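Kerkdale Sorting Room: Folding Table Checklist, with Comments
Checked 2026-04-27. Covers the pale table, the floor near it and the garments waiting to be folded.

1. Tabletop clear of pins, tags and staples before work starts. OK.
2. Black garments handled one at a time. OK, see comment under item 6.
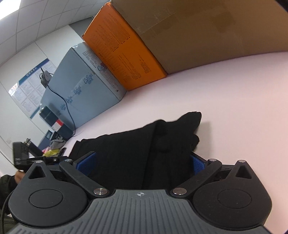
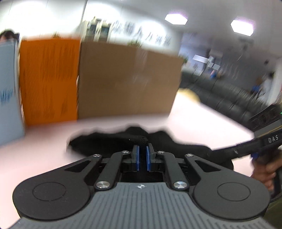 Black fabric on the folding table.

Should black garments be checked before or after folding?
Before. Lay the piece flat, run a hand along each seam, then fold. Loose pins and tag barbs are hard to spot on dark cloth and harder still once there are two or three layers.

3. Surface wiped down and free of residue. OK. Use the mild cleaner only. The strong one left a tacky patch in January and lint stuck to it for days.

4. Table edges smooth, no chips that could snag cloth or skin. OK. Run a dry cloth along the full edge. If it catches, tape the spot and write it up.

5. Table steady when leaned on. NEEDS ATTENTION. Slight rock at one corner. Foot tightened during the check, still moves a little. Replacement foot requested from Jotgate, part 2380. Keep using the table for clothing but put nothing heavy on that corner.

6. Pockets emptied, dark items included. NEEDS ATTENTION. One black jacket in the finished pile still had a safety pin inside the left pocket. Pin removed, jacket refolded. Pockets have to be turned out, patting them is not enough.

7. Stacks no taller than the line marked on the shelf. OK.

8. Cartons taped at the bottom before filling, and none over 20 pounds. OK. Two were close to the limit. Coats should be split between cartons.

9. Floor clear where people stand to fold. NEEDS ATTENTION. Plastic garment bags on the floor at the start of the check. Picked up. The bin for them was full and had been pushed behind the door.

10. Lighting good enough to see a dark seam. OK. The Van der Linden lamp works on both settings. Cord runs along the wall and is taped down.

11. Sharps tin closed and labeled. OK. Label is fading, rewrite it.

Open items: 5, 6, 9. Item 5 stays open until the foot arrives.

Related items
Carton Weights and Lifting
Steamer Checklist, Bondance Room
Shelf Inspection, January
Reporting a Damaged Table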